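Where Does Our Trash Go? My Semester of Weighing Dorm Garbage
Project report, Intro to Environmental Studies
December 11, 2025

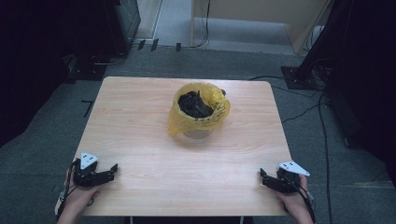 I picked this topic because I was kind of annoyed. My building, Martens Hall, has a big poster by the elevators saying we recycle "most" of what we throw out, and every time I took my bag down to the basement I saw pizza boxes and soda cans all jumbled together in the landfill dumpster. So my question was pretty simple: how much of the stuff we toss in Martens could have gone somewhere else?

What I did

I asked for help in the floor group chat and got 20 rooms to say yes, which was way more than I expected (I did promise cookies). Each room tied up its trash on Sunday night and left it outside the door with a sticky note on it. I hauled everything down to the laundry room, put on gloves, and sorted it on a tarp into food, paper and cardboard, bottles and cans, and everything else. Then I weighed each pile on a luggage scale I borrowed from my roommate.

The luggage scale was my first mistake. It doesn't read anything really light, so for the first week a lot of my "paper" numbers were just blank. After that I started lumping the paper from all the rooms into one bag before weighing it, and that worked much better, but it means I can't compare rooms to each other on paper. I left the first week out of the totals.

What I found

Over the rest of the project I sorted 133 pounds of trash. Food was the biggest pile by far! I had been so sure it would be takeout containers. A lot of it was leftovers from the dining hall, plus plenty of bananas that had gone totally black. Cardboard came next, mostly shipping boxes that people hadn't bothered to flatten, and bottles and cans were a pretty small pile. I think that's partly because the store on Drerklow Street takes cans back for the deposit and a few people on my floor save theirs up.

I also sent a short survey to the whole dorm. The answer that came up most was that people didn't know the blue bins in the basement were even there. They're behind the bike racks, so fair enough. Several people said they line their desk bin with whatever bag they have lying around and then dump the whole thing, bag and all, and I do that too.

Problems

The rooms knew I was going to look through their trash, so they probably behaved better than usual. One person told me she rinsed her yogurt cups for me, which was sweet but not great for my data. I also missed 2 pickups when I was home for Thanksgiving, and I have no idea what break does to a dorm's garbage.

What I'd like to see

A compost bucket on each floor would be my first ask. Pranden House across the quad already has them, and I went over to check one out and it didn't smell nearly as bad as I had feared. I'd also move the blue bins out from behind the bikes. I sent both ideas to the housing office at the start of December and I'm still waiting to hear back.

My full weight table is attached at the end, with the blank first week included.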